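The Tyranny of the Fruit Bowl

Every February, when the tomatoes taste like wet cardboard and the stores are selling resolutions, somebody offers to fix my kitchen counter. This year it was a storage company called Vudevia, which would like you to keep your produce in a tower of ventilated drawers. Last year it was hanging nets. Before that came clay pots with lids, and a man at a home show in Usenau who told me, with a straight face, that bananas get stressed.

I have tried most of these things. I have also thrown away a lot of soft onions, and I've come to suspect that the two facts are related.

The pitch is always the same. You're wasting food, it says, and the cause is the bowl. The bowl is deep, so the fruit at the bottom gets squashed and forgotten. Fair enough. I have reached into mine and put a thumb straight through a lemon. But the cure on offer tends to be another deep thing, with doors on it, for a good deal more money. The Vudevia tower spent five weeks in my kitchen. By the end of the second I was stacking mail on top of it, and by the fourth I had found a lime in the lowest drawer that rattled.

So I went to see Svetozár Dvořáček, who cooked in hotel kitchens for much of his working life and now teaches evening classes in a rented hall above a tile shop. A friend had told me he had a system. I went prepared to dislike it.

"There is no system," he said, before I had my coat off. "There is a tray."

It was the sort of steel tray any restaurant supplier will sell you. He empties the shopping into it, keeps everything one layer deep, and eats from whichever end looks worse. When the tray is full he stops buying fruit. I asked what the students made of that, having paid for a course. He shrugged and said they mostly wanted to know where to buy the tray.

I pressed him on the usual rules. Onions are meant to live in the dark, well away from potatoes. Apples are supposed to ripen whatever they sit beside. Citrus goes in the refrigerator, or never goes in the refrigerator, depending on who's holding the pen. He agreed with some of it. Potatoes he keeps in a paper sack in the cupboard, and he wouldn't leave an onion out all winter. But an onion you plan to chop tomorrow, he said, can sit next to whatever it likes.

I'm not fully convinced. A ripe mango gives off a smell that gets into a room, and I don't want an onion answering back. I also think there's something a little too pleased with itself about a professional pan on a home counter. It says you once watched a documentary about a restaurant. Alarcón, the kitchenware shop near my office, has put a row of them in the window under a sign reading "Honest Steel," and I nearly turned around and bought drawers.

Still, I took one home. It cost less than the hanging nets. It's ugly in the way a dentist's equipment is ugly, and it scratches if you look at it. My daughter refused to have it directly on the counter because of the noise, so it goes on whatever cloth is clean, and the clean one is usually covered in cartoons. Things wander off the edge. The kiwis, in particular, seem to prefer the cloth.
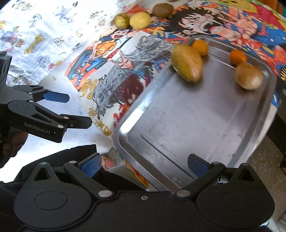 What the Tray Doesn't Do

It doesn't keep anything fresher. I want to be clear on this point, given how many people are selling the opposite. I bought two bags of oranges from the same crate at the Fidisitz market, put one in the tray and one in my old bowl, and could find no difference between them at the end of the week except that I had eaten more from the tray.

It doesn't save space, either. A flat thing takes up more counter than a tall thing, and in a small kitchen that's a real argument against it. If your counter is already losing a fight with the toaster, keep the bowl and buy less fruit.

Greens are hopeless in it. So are berries, which need eating the day they come in and have never once been improved by a container. Grapes roll.

And it needs wiping. An onion sheds, a mango leaks when you forget it, and steel shows all of this with great enthusiasm. The bowl at least had the manners to hide it.

I told Dvořáček most of this on the phone. He listened politely and asked how many onions I had thrown out since we met. One, I said. He wanted to know what had been wrong with it. I had to admit I'd put it in the Vudevia tower, which is in the hall now and holds gloves.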